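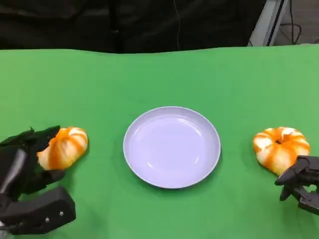

Home | Issues | Authors | Search

Print this article | E-mail this article

3.2 Tableware and Produce

Seasonal table settings have a small literature, most of it in magazines and most of it confident. Szewczyk and Bạch, in the Prallmont survey, asked 196 households what belonged on a plate in fall and got more than 10 definitions of "centerpiece," one of which was a dog. We therefore kept our own settings plain. The cover is green, the plate is white and round, and the produce is small enough to share a table with it without a fight.

The plate matters more than we first allowed. A shallow one with a raised rim gives an object somewhere to be "on," a word our raters used freely and then argued over until lunch. An item leaning against the rim was scored as on the plate by four raters and as beside it by six, who haven't forgiven each other. We coded these cases as "contact" (Figure 2) and moved on.

Striped pumpkins raised a different problem. Raters trained on the Tristitz list wanted to call anything with bold orange and white ribs a decoration, and anything plain orange a vegetable. This is how most of us shop, but it makes a poor coding rule. An orange item with only faint banding drew votes for carrot and for squash, and one rater wrote "lunch" on the sheet.

Figure 2. A "contact" case: orange item and white plate rim. Species left open at the raters' request. 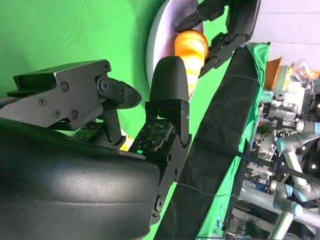

3.3 Coding and Agreement

The full set came to 2,208 judgments. Color gave us little trouble. "Decorative" gave us nearly all of it, and we dropped the term after the second Tuesday session in favor of "striped" and "not striped."

Contact the editors | Copyright and permissions | Back to top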